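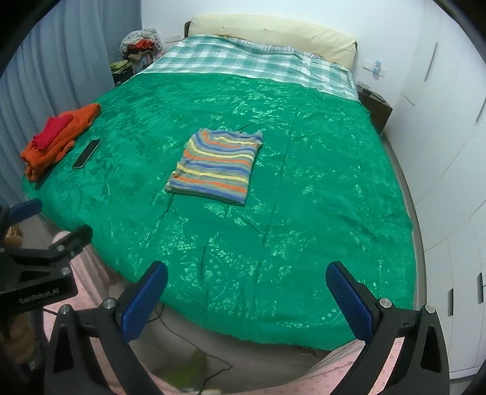

**Tagesdecke** (veraltet auch *Bettüberwurf* oder *Zierdecke*) ist die Bezeichnung für ein großflächiges Heimtextil, das tagsüber über das gemachte Bett gelegt wird. Sie bedeckt Matratze und Bettzeug, schützt diese vor Staub und Licht und bestimmt das Erscheinungsbild des Bettes außerhalb der Schlafenszeit. Von der Bettdecke unterscheidet sie sich durch die geringere Wärmedämmung und das größere Zuschnittmaß, vom Plaid durch den Anspruch, die Liegefläche vollständig zu bedecken.

## Begriff und Abgrenzung

Im deutschen Sprachgebrauch wird der Begriff nicht einheitlich verwendet. Der Handel führt unter Tagesdecken sowohl einlagige Gewebe als auch gefüllte und gesteppte Ausführungen. Für letztere ist daneben die Bezeichnung *Steppüberwurf* üblich. Slavica Obradović unterscheidet in ihrer Systematik der Betttextilien drei Gruppen:

- **Einlagige Decken:** ein Gewebe oder Gestrick ohne Füllung, an den Kanten gesäumt oder mit Fransen versehen
- **Doppelgewebe:** zwei während des Webens verbundene Warensysteme, teils mit eingelegtem Füllschuss (Piqué, Matelassé)
- **Gesteppte Decken:** Oberstoff, Vlies und Futterstoff, durch Nähte oder Ultraschallpunkte verbunden

Patchworkdecken und Quilts werden der dritten Gruppe zugerechnet, sofern sie als Überwurf dienen. Eine Verwendung als Zudecke schließt die Einordnung nicht aus.

## Materialien

Für den Oberstoff werden vor allem Baumwolle, Polyester und Mischungen aus beiden verarbeitet, daneben Viskose, Leinen und in kleinerem Umfang Seide. Polyesterfilament ergibt eine glänzende, knitterarme Oberfläche mit geringer Feuchtigkeitsaufnahme. Baumwolle ist matter, saugfähiger und bei höheren Temperaturen waschbar, neigt jedoch zum Einlaufen, wenn der Stoff nicht vorbehandelt wurde.

Als Füllung gesteppter Decken dient meist ein thermisch verfestigtes Polyestervlies. Das Flächengewicht ist niedriger als bei Zudecken. Ein schwereres Vlies verbessert den Fall an den Seiten und lässt die Steppung plastischer hervortreten, erhöht aber das Gesamtgewicht und erschwert die Wäsche in Haushaltsmaschinen. Der Futterstoff ist in der Regel leinwandbindig und einfarbig. Bei Wendedecken wird er durch einen zweiten Oberstoff ersetzt.

## Herstellung

### Musterung

Die Musterung erfolgt durch Bindung, Druck oder nachträgliche Verzierung. Beim Jacquardverfahren werden die Kettfäden einzeln oder in kleinen Gruppen gesteuert, sodass große Rapporte mit floralen oder geometrischen Motiven möglich sind. Figur und Grund unterscheiden sich durch den Wechsel von Kett- und Schusseffekt. Bei gleichfarbiger Kette und gleichfarbigem Schuss entsteht eine Ton-in-Ton-Musterung, die je nach Lichteinfall unterschiedlich stark hervortritt. Ein zweiter, heller Schuss hebt einzelne Motive vom Grund ab.

Der Rapport wird so angelegt, dass das Hauptmotiv auf der Mitte der Decke oder symmetrisch zu ihr liegt. Bei Meterware ohne abgepassten Rapport entfällt diese Ausrichtung. Der Verschnitt sinkt, die Motive werden an den Kanten jedoch beliebig angeschnitten.

### Steppung

Gesteppt wird auf Mehrnadelmaschinen oder auf rahmengeführten Einnadelmaschinen. Erstere arbeiten von der Rolle und erzeugen fortlaufende Muster wie Rauten, Wellen oder Karos. Letztere folgen frei programmierten Konturen und können die Naht am gewebten Motiv entlangführen. In der Weberei Lusmont, deren Produktionsablauf Obradović dokumentierte, waren 41 Mehrnadelanlagen und 105 Jacquardwebstühle in Betrieb. Die Tagesproduktion des Werks lag bei 2.000 Decken.

### Konfektion

Nach dem Zuschnitt werden die Kanten gesäumt, paspeliert oder mit Schrägband eingefasst. Die fußseitigen Ecken können rechtwinklig, gerundet oder ausgeschnitten sein. Gerundete Ecken verhindern, dass der Stoff am Boden aufliegt. Ausgeschnittene Ecken sind bei Betten mit Pfosten oder hohem Fußteil gebräuchlich, da die Seitenteile dort getrennt fallen müssen.

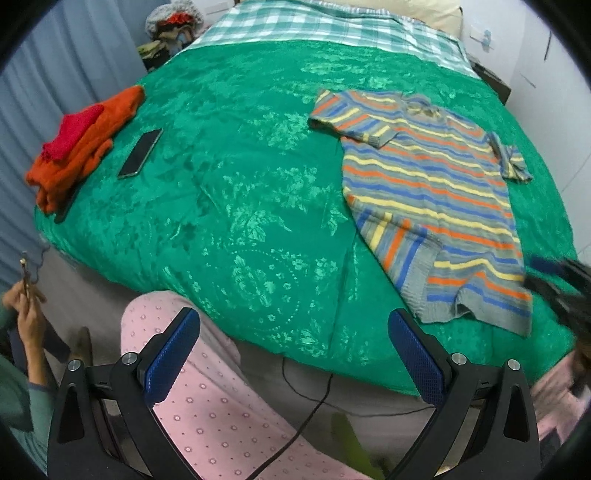 *Grüne Tagesdecke mit hellem Blatt- und Blütenmuster; am Kopfende ein grün-weiß kariertes Tuch*

## Maße

Das Zuschnittmaß ergibt sich aus der Liegefläche und dem gewünschten Überhang. Es wird berechnet als

- Breite = Matratzenbreite + 2 × Überhang
- Länge = Matratzenlänge + Überhang am Fußende + Zugabe am Kopfende

Für den Überhang ist ein Wert von 30 cm verbreitet. Bei Boxspringbetten wird er größer gewählt, wenn der Unterbau verdeckt werden soll. Die Zugabe am Kopfende hängt von der Lage der Kissen ab. Werden sie mit abgedeckt, ist zusätzlich die doppelte Kissenhöhe zu berücksichtigen, sofern der Stoff unter der Vorderkante eingeschlagen wird. Bleiben die Kissen frei, kann die Zugabe entfallen. Das Bettzeug selbst trägt ebenfalls auf, weshalb eine rein nach Matratzenmaß bestimmte Decke über einer dicken Zudecke zu knapp ausfallen kann.

## Auflegeweisen

Bei der *vollständigen Abdeckung* reicht die Decke bis an das Kopfteil und verdeckt auch die Kissen. Bei der *offenen Abdeckung* endet sie davor, die Kissen liegen sichtbar auf oder hinter ihr. Eine Zwischenform lässt einen Streifen des Lakens oder der Zudecke frei, der über die Kante der Tagesdecke zurückgeschlagen sein kann. In der Hotellerie hat der schmale Bettläufer am Fußende die Tagesdecke vielfach abgelöst. Er lässt sich schneller auflegen und beansprucht weniger Wäschereikapazität. Die Häuser der Hadia-Gruppe stellten ihre Zimmer vollständig auf Läufer um, während die Pension Tircombe bei gesteppten Decken blieb und den Bestand verdoppelte, um die Waschzyklen zu überbrücken.

## Gebrauchseigenschaften

Maßgeblich für die Haltbarkeit sind Scheuerfestigkeit, Nahtfestigkeit, Lichtechtheit und Pillingverhalten. Jacquardgewebe mit langen Flottierungen sind empfindlich gegen Fadenzieher. Kurze Abbindungen verringern das Risiko, mindern aber den Glanz der Figur. Gesteppte Decken versagen meist zuerst an der Naht: Reißt der Stepfaden, löst sich bei Kettenstich unter Umständen eine ganze Nahtreihe, bei Doppelsteppstich bleibt der Schaden örtlich begrenzt.

Zur Prüfung des Knitterverhaltens wird im Betrieb das Yau-Verfahren eingesetzt. Der Prüfling wird gefaltet, unter Last gelagert und nach einer festgelegten Erholzeit mit Vergleichsmustern abgeglichen. Das Ergebnis wird getrennt für Kett- und Schussrichtung angegeben.

## Pflege

Einlagige Decken aus Baumwolle oder Polyester sind in der Regel maschinenwaschbar. Gesteppte Decken benötigen eine ausreichend große Trommel, andernfalls wird die Füllung ungleichmäßig durchfeuchtet und kann sich verschieben. Seide und Viskosejacquard werden überwiegend chemisch gereinigt. Gebügelt wird von links, Polyesterfilament nur bei niedriger Temperatur. Zur Lagerung wird die Decke gerollt oder mit wechselnden Bruchkanten gefaltet.

## Siehe auch

- Bettläufer
- Matelassé
- Plaid
- Quilt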